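From: Blair Matheson
To: Highland Peoples reading list
Date: December 15, 2018
Subject: Re: [highland-reading] Clan land and who gets counted

Hi Friederike, hi everyone,

Sorry for the slow answer, I've been buried in grading. Quoting the part I want to pick up:

> Friederike Teuber wrote:
>
> I'm still stuck on the Lindo chapter. Louro says there are 300 households in the upper valley, then two pages later she gives 179 "houses" for the same place. Is that a mistake, or are these two different things? And if a man can garden on his mother's brother's land, why does she insist that descent goes through the father? I'd love to hear from someone who has read the appendix, because my library copy doesn't have it.

I do have the appendix (bought the Prevthorpe paperback years ago, and it's falling apart), so let me try.

The two numbers are different things. A "house" for Louro is a building with a hearth in it. A "household" is a group that shares a garden and a pig herd, and two or even three of those can sleep under one roof, especially when brothers marry in the same season. She explains this in a footnote on the second page of the appendix, and I think it should have been in the chapter! The 788 people in her table are everyone who slept in the upper valley during the October she did her census, visitors included. So please don't divide anything by anything until you've taken out the visitors, which she lists separately. 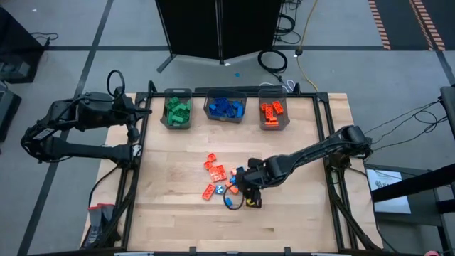
Your other question, about the mother's brother, is the one I really wanted to get to. Louro is talking about membership, meaning which clan you belong to, whose dead you mourn, who pays when you get into trouble. That comes from the father, and people in her interviews are very firm on it. Garden land is a looser business. Think of green bricks in one bin and blue bricks in another: that's how the clans look on her diagram, one color to a container. Then you turn to the garden map and the colors are all over the place, with a sister's son here and a son-in-law there, and one old man who just never went home. He can plant, he can build a fence, he can probably stay for life. What he can't do is pass the plot on to his sons without asking, and she has a long account of a quarrel over that which went on through two harvests and ended with a very large gift of pork.

I do think she overstates how tidy the father's side is. Look at the genealogies in the back — a few of those "brothers" at the top are surely families who moved in and got written into the line later. She half admits it in the Skelleo lecture, the one that got printed as a pamphlet. I have it somewhere and can copy the relevant pages for anyone who wants them.

Friederike, I'll scan the appendix for you as well. It's a bit over 80 pages with the tables, so I'll send it in two parts. The fold-out map won't fit on my scanner, so you'll get that in strips and will have to tape it together, sorry!

Are we still doing the marriage payments chapter next? I've started it and I'm already lost in the shell valuables.

Best,
Blair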